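Plosotport Forums > Home > Furniture and Floors
Thread: Grustent wax oil on a light wood tabletop, worth the money?
30 December 2022

brinemaker
Has anyone here used the Grustent stuff for more than a month? The can says one coat and you're done. I've heard that before. My table is pale wood, never finished, and I don't want it going orange on me.

oldsash2320
One coat, sure. I put on 2 and still got rings from coffee mugs. Went back to Brustetti, which smells awful but at least does something. Don't buy it for the label.

brinemaker
Rings after how long though? And did you sand first? People always leave that part out.

oldsash2320
Sanded to 120, wiped down, waited overnight. Rings in February. I know how to finish a table. 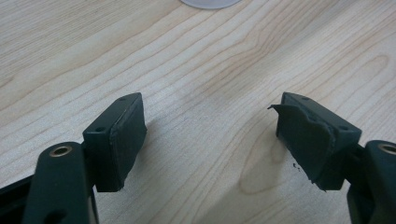 tallow_k
Sanding to 120 is your problem, not the can. I stop at 180 on a tabletop and mine has been fine with either brand. I'd also check whatever you set down on it. Look at the dark rubber pad on the right there, peeling off its block, while the left one still sits flat. I wouldn't let a loose pad like that drag over fresh oil. Same goes for chair feet and lamp bases.

oldsash2320
So now it's rubber's fault. My mugs don't have rubber on them.

tallow_k
Didn't say they did. I said check.

Xiao
Paid 30 for the small can and I'm on the fence. The color stayed light, I'll give it that. Water beads up for a few weeks -- then it doesn't. "Lasts for years" is a stretch.

brinemaker
That's kind of what I figured. Might try it on the underside first and leave a wet glass there. Well, on a scrap. You know what I mean.

oldsash2320
Do the scrap. And leave it a full week before you believe anything.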